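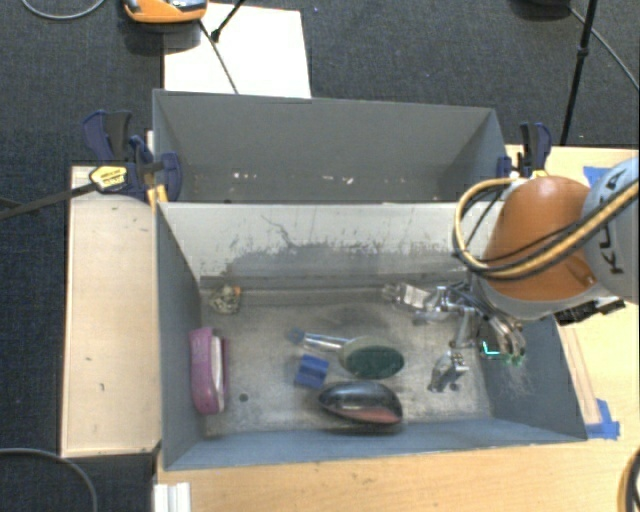

Re: [meredith-swap] Seed sorting night and what to bring

Last updated: 15 March 2020

> Are we still taking flower seed this year, or only vegetables?
> I have a shoebox of Grillitz poppies and no idea how old they
> are. Also, do we need our own envelopes?

Yes to flowers! Please bring the poppies – Grillitz is the dark one with the frilly edge and I've wanted it for ages. For the age, try sprouting a few on a damp paper towel this week. Mine from the back of the drawer surprised me, more than half came up (I'd nearly thrown them out!).

No need for envelopes. The Studaline print shop gave us a carton of 1000 in February, the small brown kind with a gummed flap, and they take pencil really well. Write the variety, the year and the street it grew on. Last year we handed out 596 packets and my only complaint was the beans marked "beans".

I'm so happy with the tomato list already. Famiswood is back, plus two yellow ones I've never grown and a paste type that somebody's grandmother kept going for decades – I want to hear that whole story.

Squash savers, please say if yours were hand pollinated. Crossed ones are welcome too, they just go in their own pile.

Lots still to sort, so come early if you can. The side door will be open.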